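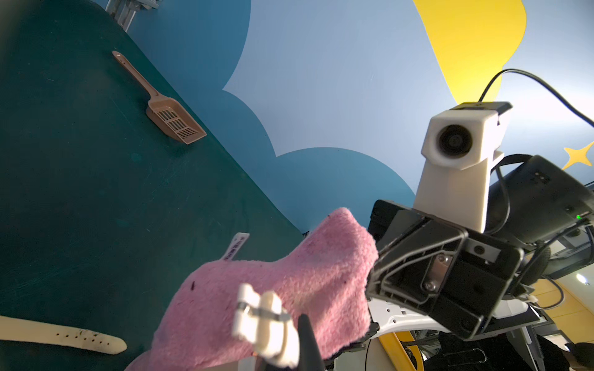

*Slotted plastic litter scoop on a teal tabletop.*

# Clumping litter turns to cement on the bottom of the box

**parthorpe_tabby**
Posted December 26, 2022

Two cats, one large box, and I can't get the bottom clean anymore. I switched in November from a paper pellet litter to Peng, the unscented clay clumping kind, which I buy in the 50 pound bag. The first couple of weeks were fine. Now every morning there is a flat slab stuck to the floor of the box, usually in the back left corner, and when I push the scoop under it the slab breaks into wet crumbs. The crumbs fall through the slots and go right back into the clean litter. By day four the whole thing smells.

What I've tried so far:

- Scooping twice a day instead of once
- Baking soda on the bottom before I fill it
- A plastic liner (the older cat shredded it the first night)
- Spraying the bottom with cooking spray, which I read about somewhere and don't recommend

The box is a Natov high-sided one, four years old. It's in a laundry room with no window. The litter is maybe an inch and a half deep. I'd like to stay with clay if I can, as both cats took to it right away and the younger one never really liked the pellets.

Is it the litter, the box or me? I've looked at the self-cleaning boxes and the cheapest one I'd trust is $235, so I'd like to rule out the simple things first.

---

**gravelmouth**

It's too shallow. An inch and a half isn't enough for clay. The urine goes straight down, hits plastic, and the clump forms against the floor. You want three inches at least, and closer to four in the corner they like. If the litter is deep enough the clump forms as a ball that never touches the bottom, and you can lift it out whole.

It feels like you're wasting litter but you use less in the end, as you aren't throwing the whole box out every week. I went from dumping mine weekly to dumping it once a month with the same number of cats.

Other things that helped me:

- Wait a while after they go. Fresh clumps are soft. If you scoop five minutes later it will break no matter what you do. I do mine before breakfast and again after dinner.
- Go in along the wall and under the clump. Don't stab down from the top.
- When one does stick, tip the box and thump the outside of the floor with your palm. It usually lets go in one piece.
- Top up a little every couple of days so the depth stays the same.
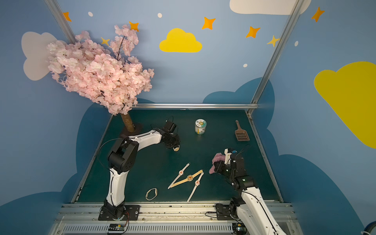
Also get rid of the baking soda. It works its way into the clay and I think it makes the clumps weaker. I can't prove that, but mine held together better when I stopped using it. If you want something for the smell, open the door to the room. A laundry room with no window and a dryer running is going to be damp, and damp clay is soft clay.

---

**hedummont_line3**

my sister has that same box and hers did this too. she got a different box. sorry I don't know which one, it was gray

---

**threeboxes**

Agree with the first answer on depth, but I'd look at the box too. Four years is a long time for a plastic one. Every time you scrape the scoop across the floor you leave scratches, and the scratches hold wet clay and odor. Run your fingernail across the back left corner. If you feel ridges, no amount of litter on top will fully fix the smell.

I replace mine every year or so. A plain storage tote with one side cut down costs very little and has a smooth floor. Sand the cut edge or put tape over it. If you'd prefer to stay with a real litter box, a stainless steel pan doesn't scratch the same way. I paid $31 for mine at the farm store in Hedummont and it still looks new.

To clean the old one while you decide:

1. Dump everything, including the dust in the corners.
2. Fill it with hot water and a squirt of plain dish soap and leave it for an hour.
3. Wipe with a soft cloth or sponge. No wire brush and no metal scraper.
4. Rinse, then let it dry all the way. Overnight is best.
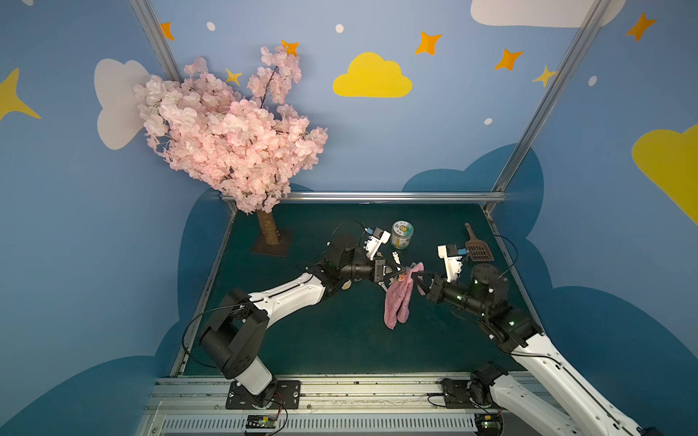 Step 4 is the one people skip. If you pour fresh clay into a box that still has water in the corners, you've made your first slab before a cat has even been near it. I keep a spare pan so one can dry while the other is in use.

Don't use ammonia cleaners. To a cat that can smell like urine, and they may go back to the same corner even more. And if you use bleach, rinse it well and never mix it with anything.

You also have two cats on one box. The usual advice is one per cat plus one extra. I know not everybody has the room, but a second box would cut the load on this one in half, and for a good deal less than $235.

One more thing. If either of them is peeing a lot more than before, or the clumps have gotten much bigger all of a sudden, call your vet. It may be nothing but it's worth the phone call.

---

**parthorpe_tabby**

Thanks. There are definitely ridges in that corner. I'm going to fill it to three and a half inches tonight and pick up a steel pan when the stores are less crowded. The clumps are the same size they've always been, so I'm not worried about that part, but I'll keep an eye on it.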